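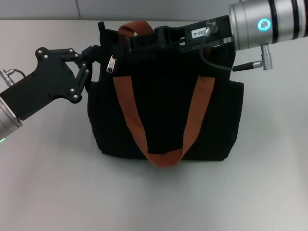 Fallham Reading Notes

Welcome, and thank you for stopping by! Fallham Reading Notes is a small collection of short reviews written by members of our book group, typed up from notebooks and the backs of envelopes (and one very long email) and put into a shape that other people might be able to use. Most of the books are novels, with a fair number of memoirs and a little poetry, which we always mean to read more of.

What you'll find

There are 40 reviews, kept in 4 plain text files, one for each season of our reading year. Every review starts with the title and the year we read the book, then the reviewer's score out of 7, and then whatever they wanted to say. Some people wanted to say a great deal. The longest review goes on for 16 paragraphs and is a real pleasure, so do put the kettle on first.

How it was put together

The typing was done in Mimix, and the files were tidied with Usero, which sometimes turned our curly quotation marks into question marks. I have mended all the ones I could find – please tell me if you spot another. Spelling is as the reviewers left it, apart from the names of authors and characters.

Things to bear in mind

We like slow family stories and we tend to be hard on thrillers, so the scores lean that way. Plots are given away freely, endings included. The spring file is thinner than the rest, as one notebook was left on the train to Moen and hasn't come back to us yet.

Using the reviews

You're very welcome to copy, quote or share anything, as long as you mention the group.

Last updated November 2019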